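**Sunday, notebook, Zaltance ingest + pose tracking**

Picked up where I stopped on the two-gripper alignment. The goal for this stretch is still the same: get left and right tool trajectories into one shared world frame without anyone touching a config file, so Tak (the policy trainer) can eat folding episodes directly.

State at the start of the day:

- Per-gripper visual-inertial tracking works. Each tool gets its own map and its own origin.
- The merge step takes both maps and solves for one rigid transform between them.
- On hard-surface tasks (mugs, drawers) the merge is fine. On cloth it fails often enough that I can't leave it unattended.

Ran the merge over the current clothing batch, 650 episodes. 47 came back flagged. I had expected the flags to be dropped frames or a bad clock, so I looked at timestamps first. Clocks are OK. The offset between the two tools stays inside one frame interval for every flagged episode, and the IMU streams have no gaps. So that's two hours gone, but at least the sync code is cleared.

Next looked at the feature matches themselves. In the flagged set, a large share of the inlier matches sit on the garment being handled. Once the shirt moves, those points stop being static landmarks, but the merge keeps them because they agreed with each other for the first part of the episode. A shirt with one high-contrast print on otherwise plain fabric is the worst case. The detector goes straight for the print, and the plain bedding gives it very little to compete with.

Changed three things in the merge:

1. Cap on matches per image cell, so one print can't own the solve. Set to 3 per cell for now.
2. Landmarks must be re-observed from both tools across a window of 100 frames with low reprojection error before they count as static. Anything that drifts is dropped from the merge but kept for local tracking.
3. Down-weight everything that projects inside the fingertip workspace cone. This is a crude stand-in for a cloth mask. It costs nothing and doesn't need a segmentation model.

Also masked the other gripper. When one tool sees the other, its fingers and hand are moving with respect to the room and were getting matched too. The mask is a projected box from the current pose estimate, padded generously. Chicken and egg on the first frames, so for those I fall back to masking by finger color. The finger color threshold needs care where there is yellow or orange fabric in view. Left a TODO in the code.

Reran the flagged episodes. Most now merge. The ones that still fail are nearly all short, with both tools held low over the bed from the first frame, so the static part of the room barely shows up. I don't think more filtering will rescue those. A longer look around at the start would, and that's a recording protocol change. Wrote it up for the Avevico side as a request.

Things I tried that didn't help:

- Raising the detector threshold. Lost the weak bedspread texture completely and made it worse.
- Using the window edges as line features. Too much glare, the lines jump from frame to frame.
- Running the merge backward from the last frame. Same result, slower.

Pulled two frames from the clothing batch to check the masks by eye, blue garment on the bed and the second tool in view in both: 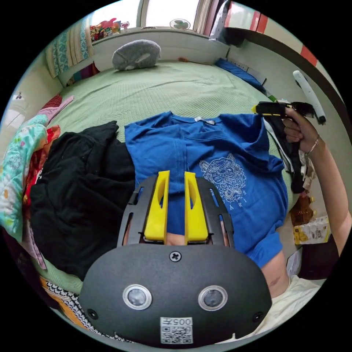
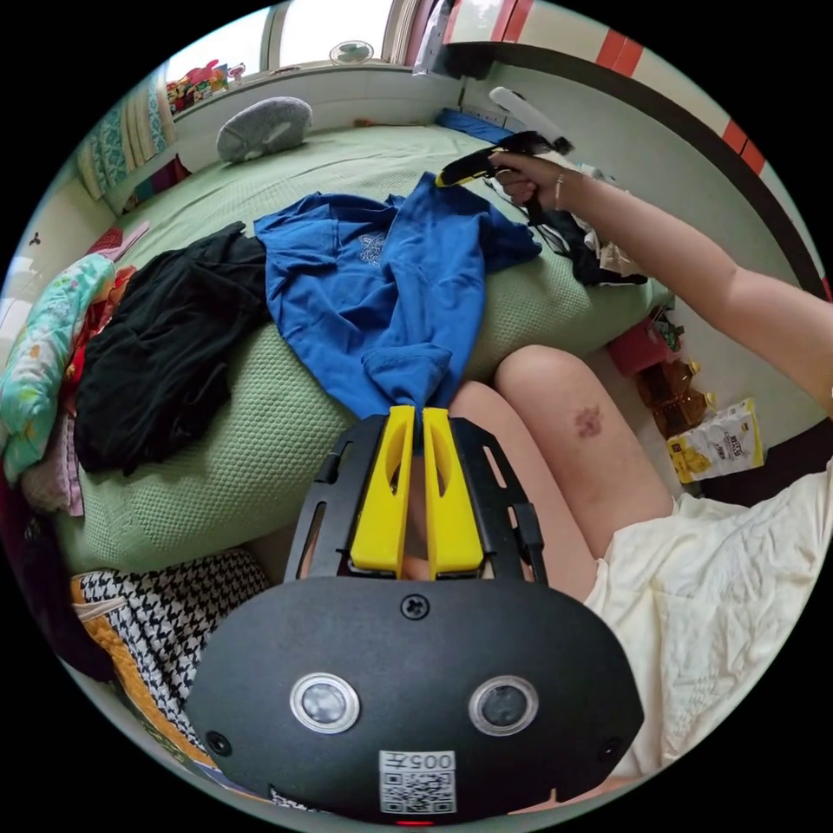
Mask padding: currently a fixed number of pixels, should scale with distance between the tools. When they come close together the box is too tight and the wrist leaks through. When they are far apart it eats background that I want to keep. Easy fix, tomorrow.

Replay in Prullovon still draws the right-hand trajectory in the unmerged frame if you load an episode from cache. It looks like a failed merge when it isn't. Clear the cache before you judge anything by eye - I lost time to this twice today. The cache key needs to include the merge version.

Open items:

- scale the mask padding by tool distance
- cache key fix in the viewer
- rerun the full batch, not only the flagged part, and make sure the episodes that used to pass still pass
- report inlier count split by static / dropped in the episode summary
- decide if Tak should skip unmerged episodes or train on them single-arm. I lean toward skip until the numbers are in.

Full rerun is started on the big machine, logs go to the usual folder. Leave it alone overnight, please.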